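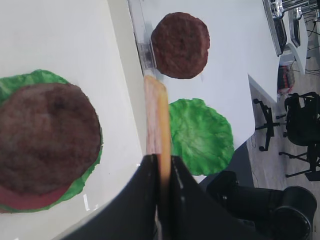
4 配方录入与出餐顺序设置

本章适用于安装在备餐区的 Mustar 厨房显示终端，固件为出厂版本或其后的版本。操作前应已完成第 3 章的网络连接，并持有主管级口令。普通操作员口令可以查看配方，无法修改。

4.1 新建配方

1. 在主界面按住右上角的齿轮图标，输入主管口令，进入“后台”。
2. 选择“配方”>“新建”。
3. 输入品名。品名最长为十六个汉字，超出部分不会在出餐票上打印。
4. 选择所属类别。汉堡、三明治等叠放类食品应选“分层”，汤类和饮品选“单体”。
5. 选“分层”后，系统显示空白层列表。自下而上逐层添加：底层面包、生菜、番茄、肉饼、顶层面包。
6. 为每一层指定原料编号和标准用量。
7. 按“保存”。编号冲突时，终端提示并停留在当前页。

注：层列表的显示方向与实物一致，第一层位于屏幕最下方。由旧机型迁移的用户应逐条核对，旧机型的第一层位于最上方。

注：单台终端最多保存 2,454 条配方，含已停用的配方。达到上限后“新建”变为灰色，须先归档再录入。

4.2 调整层序

1. 打开目标配方，按“编辑”。
2. 按住层名左侧的横线，拖至新位置后松开。
3. 需要两层互换时，勾选两层，按“互换”。
4. 按“预览”，核对出餐票上的排列。
5. 按“保存并下发”。

注意：下发过程中不得断电。中断后终端保留原配方，但其他终端可能已收到新配方，须在各终端的“配方”>“版本”中比对版本号，不一致时从主终端重新下发。

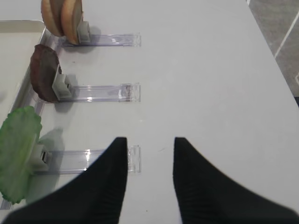
修改层序之后，已经进入队列的订单会随之改变吗？

已入队的订单沿用下单时的配方版本，出餐票不变；保存并下发后的新订单采用新层序。若必须让旧订单采用新版本，应在收银端撤单后重新录入。

4.3 工位分配

一份分层配方可拆分给 2 个工位处理，例如加热工位负责肉饼和面包，冷备工位负责生菜和番茄。分配步骤如下：

1. 进入“后台”>“工位”，确认各工位均显示“在线”。
2. 返回配方，按“分配”。
3. 为每一层选择工位。未选择的层归入默认工位。
4. 设定汇合工位。各工位均按下“完成”后，汇合工位的屏幕才显示该订单。
5. 按“测试单”，发送一份不计入营业数据的订单，检查各屏幕的显示。

注意：默认工位不可删除。更换默认工位前，应先将其名下的层改派完毕，否则终端报错 2206，并锁定该配方的编辑功能。解除锁定须重新输入主管口令。
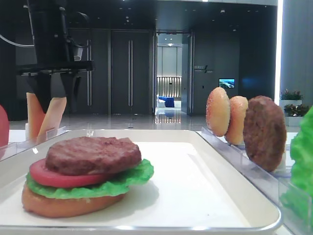
汇合工位的超时提醒出厂设定为 4 分钟，自第一个工位按下“完成”时起计。修改方法为“后台”>“工位”>“汇合”>“超时”。超时后，订单边框变为橙色并闪烁，蜂鸣器响一次；按任意订单即可静音，边框颜色保留至出餐。

4.4 备份

1. 将格式为 FAT32 的 U 盘插入终端底部接口。
2. 选择“后台”>“维护”>“导出配方”。
3. 等待进度条消失，再拔出 U 盘。

导出文件包含配方、工位分配和超时设定，不含口令与营业数据。恢复时选择“导入配方”，终端会覆盖全部现有配方，不提供合并方式。

注意：Duvton 支架型终端的接口朝下，插拔前应关闭屏幕并擦干台面。

本章修订于 2021年5月24日，审校：Ásdís Egilsson。归档操作见第 6 章，错误代码见附录乙。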